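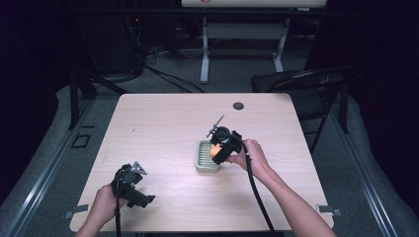 ## Session 4: Early dating and how we read the other person

Tutor: Thitima Phromma
Reading for this week: the Takgate handout, first half only

Last week we spoke about first meetings. Today we go to the period after, when two people have met several times but didn't yet give the thing a name. In class I will call it *the open period*.

**Main terms**

- **Idealising** - filling the gaps in what we know with what we hope for.
- **Testing** - small actions done to see how the other will react, for example waiting a day to answer a message.
- **Disclosure** - telling something private. It usually goes in turns, and people feel uncomfortable when the turns are very uneven.

**Case for discussion**

Amadi and Jileo have been seeing each other since May. Amadi writes every morning. Jileo answers in the evening, always kindly and always short. Amadi's friends say this is a bad sign. Jileo's friends have not heard of Amadi.

Please discuss in pairs:

1. Which facts do we have, and which are interpretations of the friends?
2. What could Amadi ask directly, and in which words?
3. Would your answer change if they were both 60?

In my experience students go very quickly to "Jileo is not interested". Please stay with question 1 a bit longer. Slow answering can be a habit from work or from family, and we have only one side of the behaviour.

**Written task**

Write 1000 words on one conversation in which two people agreed, or failed to agree, what they are to each other. It can be from a novel or a film. If it is from your own life, change the names. Send it to Mounir El-Sayed, who is marking this term, and bring a printed copy to Session 5.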